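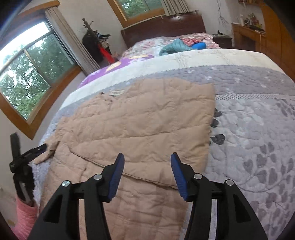

Tretari: a word list for talking about clothes

README and data card

Hello and welcome! Tretari is a collection of the everyday words people use for clothes, the parts of clothes, and the things that go wrong with them. It grew out of a mending night in Plirville where two people spent most of an evening arguing over whether a "windcheater" has to have a hood. (We still don't agree, and both answers are in the list.)

The current release has 578 entries. Each one is a word or short phrase with its meaning, where the person who gave it to us grew up, and at least one sentence of the word in use. We love the sentences most of all. If you only have ten minutes, open the sentences file and scroll.

What's in the folder

entries.csv -- the main list, one row per word
sentences.csv -- example sentences, linked to entries by the id column
places.csv -- the regions we use, with notes on where we drew the lines
sources.txt -- how each batch of words was collected
CHANGES.txt -- what's new

All files are plain text in UTF-8. Some spreadsheet programs will mangle the Portuguese accents if you double-click the file, so use the import menu and choose UTF-8 by hand.

Columns in entries.csv

id: a short code that never changes, even if we fix the spelling of the word
word: the word as the speaker would write it
meaning: our plain-language definition
part_of: the kind of garment it belongs to, if any
region: see places.csv
age_band: the speaker's age group, left blank if they preferred not to say
sure: yes, fairly, or no

Please don't throw away the rows marked "no"! Some of the best ones are in there. A speaker might remember a grandmother's word for the loop you hang a coat by and be unsure of the ending, and we'd much sooner keep it with a question mark than lose it.

How the words were gathered

Sobia Kakakhel ran the first round in February with paper slips and a biscuit tin. People wrote a word on one side and a sentence on the other. Glória Falcão and Raquel Baptista then did 56 longer conversations, many of them with people who had sewn for a living, and those gave us nearly all of the words for seams, padding and linings. Who knew there were so many ways to say that the filling in a quilted coat has slumped to the bottom? "Gone to its boots" is my favourite -- I now use it about cushions, too.

Eilif Fjeld typed up the slips and checked the spellings with the people who wrote them, wherever they had left a way to reach them. Roman Wysocka wrote the small checking script that looks for doubled ids and empty meanings.

Everyone who took part agreed to their words being shared. We took out names, street names and anything that pointed to one person.

What it's good for

Lesson plans, crosswords, dialect projects, labels for a local costume display, settling arguments, starting new ones. A neighbour of mine used the padding words to write up a batch of coats for a clothes swap and said the descriptions got people talking at the racks.

What it's not so good for

Please don't use it to work out how common a word is. We took what people offered us, and the coastal towns offered a lot. Men's tailoring is thin, school uniform is much too thick (everybody has opinions about school jumpers), and hats have only 10 entries between them. The region column shows where a speaker grew up, which may be a long way from where they picked up the word.

Known problems

- "Parka" and "anorak" share a meaning in two rows and they shouldn't.
- Several colour words slipped in. They'll move to a separate list.
- The Esteves batch has no age bands at all. The sheet was printed without that box.
- Nimlow, the lookup page, still shows the old spelling of "doona jacket".

Adding words

Yes please! Send the word, what it means to you, where you grew up, and a sentence you'd say out loud. The sentence can be as silly as you like. Don't tidy the spelling to match a dictionary. If your word is already in the list with a different meaning, send it anyway and we'll add a second row.

Corrections are handled in the order they come in, and the next batch closes on 23rd October.

Licence

Free to use, copy and change, including in things you sell. Please credit "the Tretari word list" and keep the sources file with it if you pass the whole folder on.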